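Faltow Grip Compare – README

Monday, March 3, 2025
By the Faltow maintainers
Print this page | E-mail this page

# Faltow Grip Compare

Two grippers, one simulated kitchen, the same objects for both! We started this in December to settle a lunchtime argument over whether the Dodum two-finger gripper or the Lenz soft gripper was better with vegetables, and it grew into a proper set of trials that we think other people can use.

## What's in it

- 3,651 episodes, all rendered in simulation
- 338 held-out episodes for evaluation, never used for tuning
- 30 frames per second, one overhead color view
- joint positions, gripper opening and commanded pose at every step
- a plain success flag, plus a short failure code (slip, miss, collision, timeout)

Both grippers run on the same simulated two-arm robot and the same controller, Irano, with the same gains. We were tempted to tune the controller for each one and decided against it. If you do try that, please tell us how it went – we're really curious.

## The tasks

The main one is moving a single vegetable onto the cutting board. The eggplant is our favorite by far. It's smooth, it's fatter at one end, and a grasp that looks great at the stem end can roll right out once the arm lifts. Start positions vary, and some of them put it very close to the board, so the fingers have to come down without bumping the edge.

Other items stay on the counter as clutter. They have collision shapes, so a wide swing of the elbow can knock them around, and that gets logged as a collision even if the vegetable lands where it should.

## Early results

The Dodum is faster and much easier to predict. It likes a clean approach across the narrow part of the body, and if it gets one it almost never lets go. The Lenz forgives a sloppy approach (wonderful to watch after a week of staring at misses) but it's bulky, and it collides more when things sit near the board.

Across the whole set, 559 episodes ended in a slip. Filter on the failure code to pull them out. They're the most useful part of the data if you're working on regrasping, and we'd love to see somebody do something clever with them.

## Known problems

- Contact on the soft fingers is approximate. Don't read real forces from it.
- Lighting hardly changes between episodes.
- Frames are letterboxed, with black bands at top and bottom. Crop before training.
- Early frames often have no arm in view. Start from the first nonzero gripper command if that bothers your model.

## Loading

Each episode is a folder with a video, a states file and a metadata file. Read the gripper field first; the opening values use different ranges for the two models.
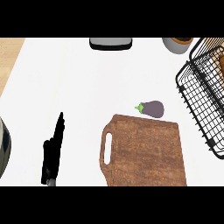
Faltow user comment: Could you add a run where the Irano gains are tuned for the Lenz only? I tried lowering the wrist stiffness on my copy and the collisions near the board dropped a lot, though it got slower. Happy to send over my config.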